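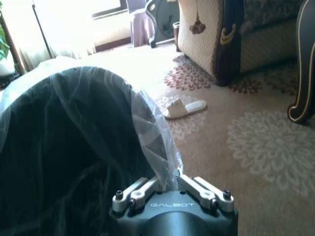 **Furniture covers and carpet care on the programme at Hornby homes show**

Aug 9, 2023

The Hornby homes show has opened at the Clellon Halls, with a larger section this year on looking after living room furniture and carpets. Organisers said 172 stands had been booked, with 30 of them in the new care and storage hall next to the east entrance.

The hall is given over to the everyday side of keeping a sitting room in good order. Stands cover dust sheets, carpet cleaning, fabric repair and storage for people who are moving house, decorating or closing up a home for part of the year. Several are laid out as living rooms, with sofas, armchairs and patterned carpets, so that visitors can see how a cover sits on a full-size piece of furniture before buying one.

Clear plastic sheeting is one of the main subjects. It is cheap and light, and the owner can see what is underneath without taking it off. Against that, it creases easily, slides on smooth surfaces and can hold damp against fabric if it is left in place for too long. Staff at the Nendov stand are giving a short talk on the subject four times a day. Their advice is to use thin sheeting for short jobs such as painting a ceiling, and to change to a woven cotton cover for anything longer than a few weeks.

The talk also deals with the right way to put a sheet on a rounded piece. Nendov recommends laying the middle of the sheet over the highest point first and drawing the edges down on each side, leaving some slack at the bottom. Pulling from one corner tends to stretch thin plastic over the top and leave it bunched at the side. Tape should go on the plastic only, and never on upholstery or a painted finish.

Quilted fabrics have a session of their own. Diamond-stitched covers have been popular for sofa arms and seats, and dust collects along the lines of stitching. The advice is to use a soft brush attachment on low suction, working along the stitching in one direction and then the other. Tassels and fringes should be done by hand with a dry brush. Metal-coloured trim needs only a dry cloth, as polish can mark the fabric beside it.

Aguiar, a carpet cleaning firm based in Hornby, has taken the largest stand in the hall. It is showing floral carpets in beige and cream, including designs with large red and pink medallions. The firm said pale grounds show wear first in front of the sofa and along the usual path to the door. Turning the carpet twice a year spreads the wear, although this is not always possible where the pattern has been chosen to line up with the furniture.

Visitors can bring in a sample or a clear photograph of a stain and be told whether it is likely to come out at home. Aguiar is also asking households to keep outdoor shoes off pale carpets and to wear a clean pair of slippers or slides indoors. Grit carried in on soles does more harm to the pile than most spills, the firm said.

Entry to the care and storage hall is included in the main ticket. The talks are free and places cannot be reserved. On the first morning 496 people had come through the east entrance by noon, and the early talks were full. An extra row of seats has been put in, and a printed sheet with the main points is available from the information desk.

A collection point for unwanted covers, curtains and throws has been set up near the cloakroom. Items should be clean and dry and folded in a bag. Usable pieces will be passed to a furniture reuse store in Clellon, and the rest will be sent for textile recycling. Plastic sheeting is not being accepted, and visitors are asked to check with their own council whether it can be recycled locally.

Parking is available behind the halls, with a loading bay for anyone collecting large items. Trolleys can be borrowed from the information desk against a deposit. Carpets bought at the show can be delivered to addresses in Hornby and Clellon for a fixed charge, and orders for delivery have to be placed at the stand before closing time. Larger pieces of furniture are delivered by the sellers, who set their own charges.

The show runs until the end of August. The care and storage hall opens at the same time as the rest of the site and closes half an hour earlier. There is step-free access from the car park to all halls, and the café is on the ground floor beside the main stairs.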